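Laundry corner: is the folding method worth it?

The Flurnach building newsletter has been asked three times now to say something about the Wiriya fold, the one where every shirt ends up as a little upright packet. Fans claim it frees up a whole drawer. I gave it a month, and I have doubts. My drawer held the same clothes in September as before – they just took longer to get in there.

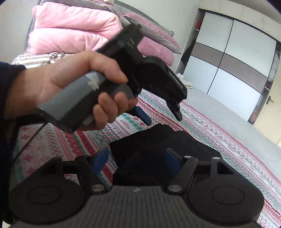

By Priit Žukauskas | Home & Household

Dark fabric on a busy red and green bedspread is at least easy to find. Folding on a bed is another matter, as the surface gives and the edges wander. Try a table first. If you still want the class, it's 12 dollars, and I'd keep the money.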